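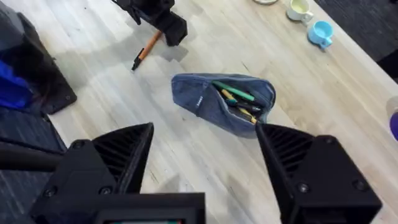

Brultar的夹爪与牛仔布笔袋，桌面另一头为第二只夹爪

打印本页 | 通过电子邮件发送

Brultar

Brultar是Flunora推出的一款桌面双臂机器人套件，面向教学实验室、小型研究组和有一定动手能力的个人用户。套件由两条机械臂、两只平行夹爪、腕部相机、底座夹具和控制软件Evus组成，主要用来练习日常小物件的抓取、摆放和收纳，例如把笔装进笔袋、把杯子挪到杯垫上、把抹布对折。它的体积不大，一张普通书桌就摆得下，这也是它在桌面级套件里受人喜爱的首要原因。

在同类产品中，Brultar的知名度算不上最高，但在使用者之间口碑相当好。它的手册写得细，零件好拆，坏了能自己换，夹爪的设计尤其值得单独写上一节。本条目以第2版硬件为准，早期版本的差异见“版本”一节。

名称

“Brultar”一词没有公开的词源解释。Flunora的早期资料里曾把它写作全大写，后来统一为首字母大写。中文用户多直接使用原名，也有人按读音写作“布鲁塔”，论坛里还有更省事的叫法“小布”。产品手册的中文版没有给出正式译名，条目标题因此沿用原文。

开发经过

Brultar最初的机械设计由Fatos Lazarević主持。他在加入Flunora之前做的是包装设备，对夹持机构特别熟，据他在手册前言里的回忆，第一只样品夹爪就是拿包装机上的旧滑轨改出来的，开合起来哐当作响，整层楼都听得见。前言里还有一段写得很有意思，讲他怎样用家里抽屉里的杂物测试样品：橡皮、钥匙、指甲刀、圆珠笔，一样一样地夹，夹不住的就记在本子上。这本子后来成了“标准物件表”的雏形，现在每套产品里都附有一张。

第一版硬件只有单臂，夹爪指面是光滑的，拿方形物件没有问题，碰到圆杆类的东西就容易打滑。用户反馈集中在两件事上，一是滑，二是单臂做不了需要“一手扶、一手放”的动作。第2版把两件事一并解决了：臂改成两条，指面改成斜向棱纹。改动之大，几乎可以当作另一款产品来看，但底座的安装孔位保持不变，老用户可以沿用原来的夹具，这一点很得人心。

套件在某年九月开始向学校供货，首批用户之一是Thammasiri。该校把它用在一门面向低年级学生的机器人操作课上，课程讲义后来整理成册，随Evus一同分发，至今仍是中文用户最常引用的入门材料之一。

组成

机械臂

两条机械臂可以并排安装，也可以分置桌子两侧，相对而立。并排安装时两臂的可达范围重叠较多，适合递接动作；相对安装时各自负责半张桌子，中间留出共用区域，适合收纳类任务。手册推荐初学者从相对安装入手，理由写得很实在：两条臂离得远，撞到一起的机会少。

臂身走线全部收在壳体内，外面只留一根电源线和一根通信线。关节采用快拆结构，一把随附的内六角扳手就能卸下整段前臂。有使用者把拆装过程当作课堂练习，头一回上手的学生大多四十分钟上下就能拆完再装回去，手册给出的参考时间则是40分钟整。

夹爪

夹爪是Brultar最有特色的部件，也是多数人一见到就想上手摸一摸的部件。两根手指呈楔形，越往前越窄，尖端可以探进笔杆与桌面之间的缝隙。内侧指面布满斜向棱纹，两指开合时棱纹相对，夹住圆杆后不易转动。手指装在方正的安装座上，用圆头螺钉固定，换指时不必拆开夹爪主体。

指面磨损后可以单独更换。棱纹的走向经过反复试验：横纹挡得住前后滑动，挡不住转动；竖纹正好反过来；斜纹两头都能兼顾。Lazarević在手册里用了整整两页画这三种纹路的受力图，画得清清楚楚，没有力学基础的读者也看得懂。喜欢机械的人翻到这里往往会停下来多看一会儿！

夹爪最大开口为100毫米，足够从上方跨过一只常见的布质笔袋，也拿得住马克杯的杯身。开得大，合得也慢一些，这是设计上的取舍，后文“局限”部分会再谈到。

腕部相机

每只夹爪后方装有一台小型相机，视线顺着手指向前。相机与夹爪固定在一起，手指在图像中的位置始终不变，软件可以据此判断物件相对于两指的偏移。对于笔这样细长的目标，腕部视角比桌面上方的固定视角好用得多：夹爪越靠近，看得越清楚，临到合拢前的最后一小段距离尤其如此。

使用者也可以另配固定相机，Evus支持多路画面同步记录。

控制软件Evus

Evus负责示教、记录、回放和策略训练。界面分左右两栏，左栏为画面，右栏为关节与夹爪的状态曲线，两栏的时间轴连在一起，拖动任一侧，另一侧跟着走。这个功能听上去平常，用起来真是痛快——哪一刻手指开始合拢，哪一刻力矩突然升高，一拖就找得到。

软件自带的示例库收有3,000段操作记录，全部来自Brultar硬件，按任务和物件分类。记录可以直接用于训练，也可以只用来对照自己的示教动作。许多人最初的乐趣就在这里：先自己做一遍，再调出示例库里的同类记录，两条曲线叠在一起看，差别一目了然。

文具收纳任务

文具收纳是随附教材中的第一个完整任务，也是最能看出这套硬件脾气的一个。任务要求两臂配合，把散放在桌面上的笔逐一收进软质笔袋。教材把它拆成几个练习：单臂抓笔，单臂转向，一臂扶住袋口、另一臂送笔入袋，最后合并成连续动作。

选用软质笔袋是有意为之。硬壳笔盒的形状固定，开口位置也固定，练熟之后容易变成死记坐标。布质笔袋会塌、会歪，里面装的东西一多，袋身就鼓起来，袋口的朝向也跟着变，操作者每一次都得重新判断从哪里进。牛仔布的笔袋尤其受教师欢迎，布料有一定挺度，袋口撑开后能保持一会儿，又不至于像硬盒那样毫无变化。

练习场地没有严格规定，教材只要求桌面平整、光线充足。浅色木桌很常用，深色夹爪在上面轮廓分明，调试时容易看清两指的位置。桌上留几只杯子也无妨，教材的进阶部分本来就鼓励在周围摆放无关物件，让操作者学会绕行。
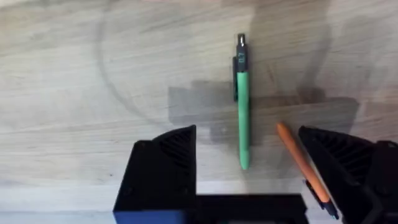 抓取姿态的选择是单臂抓笔练习的核心，Brultar的教材在这一节花的篇幅最长。基本原则是让两指的连线垂直于笔杆，合拢时两侧同时接触。笔的朝向不同，腕部需要转过的角度也不同：像薄荷绿那支这样纵向躺在两指之间的前方，腕部几乎不必转，往前送、往下落就能对准；旁边橙色那支斜着放，下端又贴近右侧手指，就得先把夹爪移开一点，转过角度再靠近，否则手指会先碰到笔帽夹那一段。笔夹的位置也要考虑进去。绿色笔的笔夹伸在深色笔身的左侧，夹那里会两边受力不匀，教材建议改夹下方的光滑笔杆。浅色木面上的纹理和阴影有时会干扰边缘识别，调试时可以在Evus里打开“轮廓叠加”，看软件认出的笔杆边线是否与实际相符。

送笔入袋比抓笔难得多。笔被夹起后，笔尖一端要对准袋口，另一端又不能让夹爪碰到袋身。常见的做法是夹在靠近笔尾的位置，让笔的前半段悬在外面，先伸进去一截，松开，再用合拢的指尖轻轻推一下笔尾。推这一下很讲究，推轻了笔留在外面一大截，推重了整只笔袋都会跟着滑走，这时候另一条臂的作用就显出来了。

扶袋的那条臂通常压住笔袋靠后的部分，也有人让它捏住袋口的一侧布边，往上提一点，让开口张大。两种方法各有拥护者，论坛里争论了很久，至今没有定论。压的办法稳，学起来快；提的办法对示教者的手感要求高，做成之后的动作却漂亮极了，看过的人很难不想试一试。

教材把按动笔和带帽笔都列入标准物件表。按动笔的尾端有按钮，推送时可能把笔芯按出来，教材提醒操作者将推送点放在按钮边缘以外，或者调转方向，让按钮一端先进袋。带帽笔则要留意笔帽与笔身的接缝，夹在接缝上容易把帽子夹松。

配套服务

Flunora为学校用户提供名为“随课支持”的远程服务，内容包括安装指导、课程排期建议和示教记录的点评。点评一项最受好评：教师把学生的记录上传，对方会逐段写回意见，指出哪里绕了远路，哪里合拢得太早。回复有时要等上几天，但写得认真，有教师把这些意见打印出来贴在实验室墙上。

个人用户没有点评服务，可以使用公开的问答区。Lazarević本人偶尔会在里面出现，回答的多半是指面和螺钉一类的问题，语气耐心，常常附上手绘的草图。

备件单独出售，手指、安装座、相机支架和线缆都有。手指的图纸随软件公开，使用者可以自行打印替代件，社区里已有人画出适合夹薄片、夹软管乃至夹棋子的各种变体。其中一种指尖略微外翻的设计被许多人采用，拿硬币时格外好用。

评价

使用者对Brultar的称赞集中在三处并不相干的地方：夹爪、手册，还有Evus的时间轴。夹爪的好处前文已有叙述。手册的好处在于它愿意讲失败，每个练习后面都有一节“常见的掉落”，列出物件从夹爪里滑走的各种情形和对应的调整办法，读来亲切，翻得多了还会发现自己犯过的错几乎都在里面。

Thammasiri的课程总结中提到，学生在文具收纳任务上表现出的兴趣明显高于标准积木任务。总结推测原因在于熟悉感：笔和笔袋天天都在用，机械臂一旦做对了，人人都看得懂它做对了什么。

局限

套件也有若干公认的不足。

夹爪合拢速度偏慢，在需要快速拿放的任务里会拖长总时间。Evus提供了“快合”选项，但开启后对轻小物件的冲击较大，橡皮一类的东西会被弹开。

腕部相机在夹爪贴近桌面时视野变窄，被手指遮住的部分看不到。做近距离精细动作时，加装一台固定相机会省去不少麻烦，而固定相机需要另购。

两臂相对安装时，共用区域的避碰主要依靠软件限位，限位参数要在首次安装时手动填写。填错一位小数，两只夹爪就可能在桌子中央碰头，问答区里与此有关的帖子常年不断。手册的新版把这一步挪到了安装流程的最前面，并配了核对表。

此外，示例库的物件以文具和餐具为主，织物类记录偏少，想练叠衣物的用户基本上要从头自己示教。

版本

第一版为单臂，光滑指面，无腕部相机，已停止供应，备件仍可买到。第2版为双臂，斜向棱纹指面，腕部相机列为标准配置，Evus同步更新，旧版记录文件可以导入，但缺少腕部画面。Flunora表示后续版本会继续沿用现有底座孔位，其余细节尚未公布。

两版夹爪的安装座尺寸相同，第一版用户只需购买新手指便可换上棱纹指面。不少老用户就是这样用到现在的，单臂拿笔，照样拿得很稳。

相关条目

Evus（软件）
Flunora
Thammasiri机器人操作课程讲义
平行夹爪
腕部相机
标准物件表
示教与回放
双臂协作

最近更新的条目

指面棱纹
软质容器的抓取
底座夹具安装指南

打印本页 | 通过电子邮件发送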